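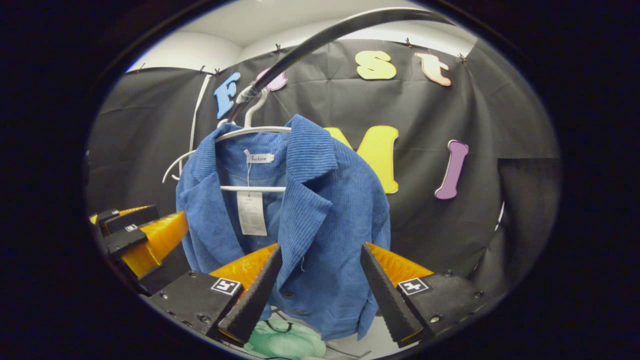

Two arms per station is the minimum for garment work, and the budget should start there, according to Yayra Quaye. Gulen's draft plan, due for a vote on Tuesday, covers 5 stations and 44 replacement finger sets – almost double the earlier request. Handling a jacket on a hanger is listed as the first task. Fingers are priced at $131 a set. Lyle Montoya wants spare mounting brackets quoted separately. Delivery to the Cleswood site is planned for February.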